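**Why is a tennis ball fuzzy??** (rainy day page, January)

Grab a tennis ball. Rub it on your cheek. Soft, right? A bit scratchy too. The fuzz is called felt, same family as the stuff in craft kits. Under it there's a hollow rubber shell, with air squeezed inside. Press hard with both thumbs. It pushes back!

So why bother with fuzz. Two big reasons.

The fuzz grabs the air. A bald ball would zip off too fast. Fuzz slows it down so you get time to run. It also grabs the strings on a racket, and thats how players make the ball spin.

Now look for the seam. Every tennis ball has one, a curvy line that wanders all the way round and meets itself again. Follow it with a fingertip. No start, no end.
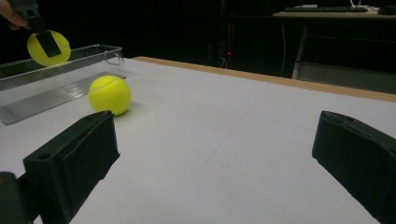 *Tennis ball next to a clear plastic container. Find the pale curved line!*

Why curvy? Try covering a ball with one flat square of paper. Crumples everywhere, yuck. Ball makers use two pieces of felt shaped kind of like a peanut. They wrap round each other and fit. The seam is where they meet.

**Try it: the bounce test**

You need: a tennis ball, a tape measure, a hard floor, a grown up to read the tape.

- Hold the ball 40 inches up. Let go, dont throw.
- Grown up reads how high it comes back.
- Do it 3 times. Write it all down.
- Now a rug. Same again.

Rug bounce is lower? The soft rug soaks up some of the push.

**Cold ball test**

Put the ball in a box with a lid, stick it in the freezer for 20 minutes. Then bounce it on the hard floor, quick, before it warms up. Cold air inside pushes less, and cold rubber is lazy. Check your numbers from before.

Old balls get lazy too. The air sneaks out bit by bit, right thru the rubber. Still good for dogs and hallway bowling.

Next page: why golf balls have dents.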